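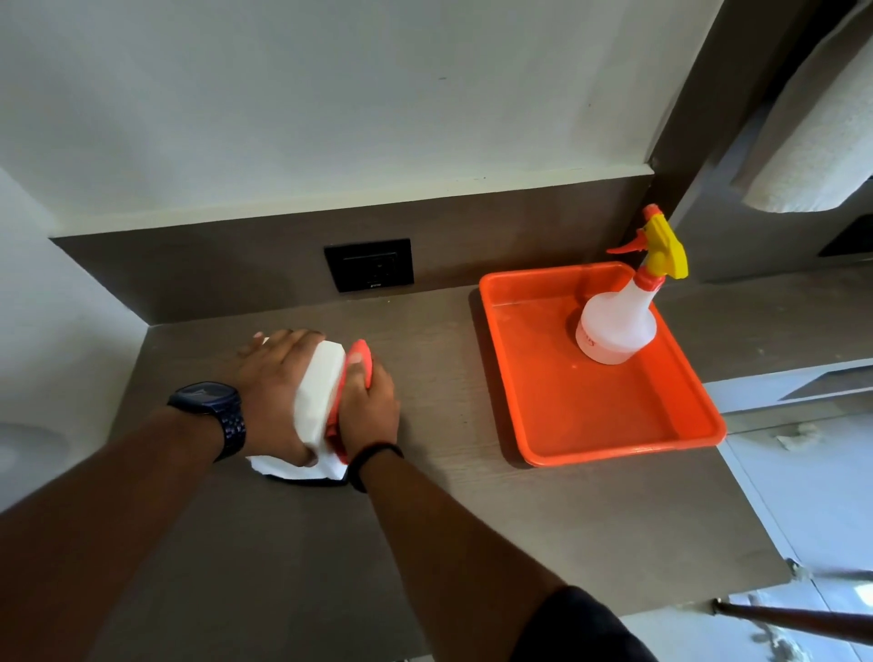

Kitchenette counter at Feltholm, cleaned with a red cloth and paper towel.

Progress report to the Reinholz fund, May 24, 2026
Prepared by Olumide Okoro, Fitstead housekeeping

Dear friends at Reinholz, thank you again for your patience with us this spring, and for the kind note that came with the second payment. Of the 2918 dollars you granted for the shared kitchenettes, we have now spent 1695, mostly on cloths, sprays, paper towels and paid cleaning hours. The receipts are in the folder I sent over earlier.

The counters were the part I worried about most. They're a brownish, wood-look surface, and a dull film builds up on them that you only notice when you bend down and look across. We now give the whole counter a proper going-over, right up to the strip behind it where the socket is, and the small things that stand on it get a wipe as well. The spray bottle has its own orange tray, so it has a home (a little thing, I know, but I'm very fond of that tray!).

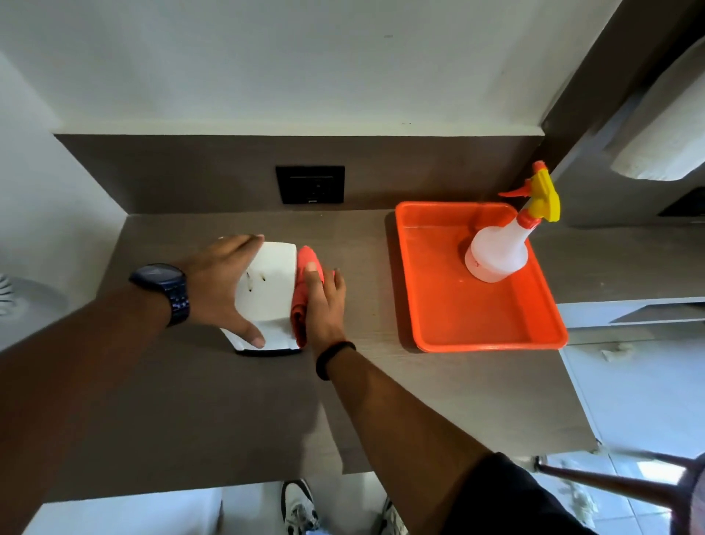

Does the grant cover the hours as well as the supplies?
Both come out of the same grant, and I list them on separate lines in the accounts.

We're still behind at Brurkivow, where 2 kitchenettes are waiting for their first deep clean. The housekeepers there have asked for the same cloths we use at Feltholm, and I've put in the order.
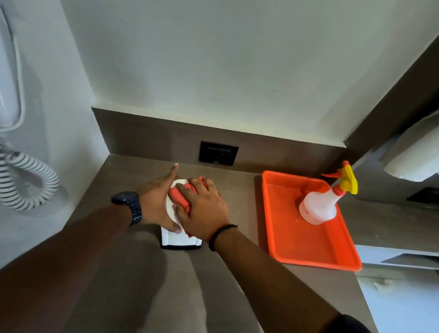 Plans through August

Finish both rooms at Brurkivow, restock the paper towels, and send you the final accounts.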